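How to Refresh Bread From Yesterday

Posted Sep 23, 2019 on the Gurnilik kitchen pages

In my family we never throw bread away. When I moved to Brernis I lived alone, and one loaf was too much for me, so I had to learn how to make old bread good again. The method is simple, but the details are important.

First, look at the bread. If there is any mold, even a small point, put the whole thing in the garbage. If the bread is only hard or dry, you can continue.

What you need:
Old bread or buns
Clean water
Aluminum foil
An oven, large or small

Step 1. Heat the oven to 350 degrees F. A small oven is ready much sooner than a large one, but please wait until it is fully hot.

Step 2. Wet your hands and pass them over the crust. For a very hard baguette, hold it under the faucet for 3 seconds. Do not wet the cut side, or it will become like paste.

Step 3. Wrap bread with a thick crust in foil. Soft buns can go in without foil if you watch them well.

Step 4. Put the bread in the middle of the oven. Buns need five minutes, half a loaf needs 9 minutes, and a whole loaf needs 16 minutes.

Step 5. Open the foil and give the bread two minutes more, so the crust becomes crisp again.
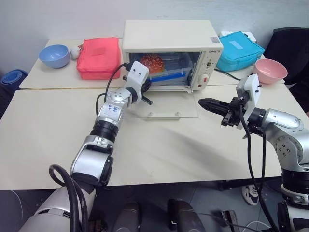 A seeded bun in a toaster oven with the door down.

In a toaster oven the top of the bread is close to the heat, and sugar or egg on the crust burns quickly. For sweet buns I lower the temperature to 300 degrees. Use gloves when you take the bread out.

Eat the bread on the same day. After the second heating it dries faster than before, and I do not recommend to heat it a third time. What is left I cut in cubes for soup, or I grate it and keep it in a jar.

If you know already that you will not finish a loaf, slice it and freeze it on the first day. Frozen slices can go directly in the toaster.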